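Moving the blog, part whatever

Quick one, coffee is getting cold. The old host shuts off in March so everything has to come over to Flustarex before then. 1,028 posts. I did not know I had 1,028 posts. A lot of them are two lines and a dead link.

What went fine

Export. One click, one big file. Text came through clean except the accents, which is why poor Lourenço Frade is now Louren?o in every comment he left since the beginning. Sorry Lourenço. Will fix by hand if I have to.

Comments mostly. Dates too.

What did not

Categories. All gone, everything dumped in one bucket called Brimberg, the name of the old theme. No idea. Ville Juntunen wrote me a little script that guesses the category from the title and it gets the recipe posts right and puts all the travel ones under Garden. Still better than doing it myself at 11 at night.

Internal links. They all point to the old adress. Search and replace got most of them, then it choked on the ones with a year in them. I'm leaving those for now. If you click something and land nowhere, tell me which post.

The importer also stops at 2,000 files per batch so the media folder had to go up in 3 goes. Second one timed out, started over, dinner was late.

The room, basically. Chair, water cooler, brick wall.

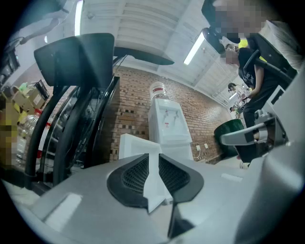 Still to do

- feed adress, old one should redirect but I havent tested it
- the about page, says I live in a town I left ages ago
- email signup. Probably dropping it, almost no one used it
- the Oksanen walk posts, half the captions are missing
- find a font I dont hate

Comments are closed till the weekend or so while I sort out the spam filter. Email still works. More when the links are done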